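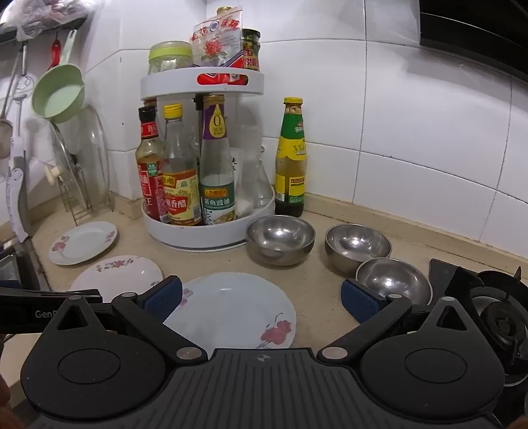
Voso Kitchen Club: your questions answered
August 2026
By Segundo Zapata

Hi all! I run the student robotics club at Nidgate, and my inbox fills up every time we post anything, so I've put the usual questions in one place.

What do you do in the club?
This year it's all kitchens. We record ourselves doing ordinary chores with a hand-held gripper, then use the recordings to train our arm to do the same jobs. Plates and bowls first, because everybody has them and they're harder than you'd think (a flat plate on a flat counter is a nasty thing to pick up!).

Do I need to know how to code?
Nope. About half of us couldn't write a line when we joined. If you can put dishes away with one hand, you can record.

Whose kitchen is it?
Members' kitchens, mostly, with the family's permission. Please don't tidy up for us. We want your soy sauce and your vinegar and your pot lids right where you keep them - a bare counter teaches the arm very little.

How many recordings do you have?
2,505 as of last week, of which 519 got thrown out. Most of the bad ones are mine, from March, before I learned to slow down.

How long is a session?
Around 75 minutes, with a snack break. Your wrist will want the break. Swap hands if you like, but write it on the log sheet.

What if I break a plate?
Tell me, sweep it up, carry on. The club pays. Please don't bring your grandmother's good china, even if she says it's fine.

Is this for a competition?
Yes, the Surirora student challenge, table-clearing category. We came in fourth last time and I'm still a bit sore about it. The Lazaridis team beat us on stacking, so we're doing a lot of stacking.

Can parents come along?
Sure, and they can have a go too. My dad did 166 recordings over spring break and now he won't stop talking about grip width.

How do I sign up?
Put your name on the sheet outside the workshop or just turn up on Thursday after class. Bring closed shoes and a water bottle.

14 comments | 31 shares

Recent posts
Stacking bowls: what went wrong
How to fill in the log sheet
Fourth place and a long bus ride home
Loaner grippers: booking rules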